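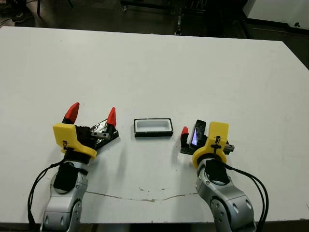
A black-rimmed tray with a white inner well, on a white table.

About us

Prisberg makes and sells small trays for desks, counters and workbenches. We started with one size, sold from a market stall in Voden, and now work from a unit on Nartey Road. The range has grown to 30 trays, and we keep all of them in stock.

Most of our customers run small shops, clinics and offices. They want somewhere to put keys, pens, screws or loose change, and they want the next tray they order to match the last one. For that reason we change our sizes very rarely. The Hinder, our oldest tray, still has the same measurements as the first batch of 160.

Every tray is laid on a flat table before packing, checked for rocking and wiped down. Trays with marked rims go on the seconds shelf and are sold at a lower price from the trade counter.

We send out orders every working day. Orders of 700 trays or more need two weeks' notice. The trade counter is closed on Wed 26 December.

To ask for a sample or a price list, ring the office on extension 3277.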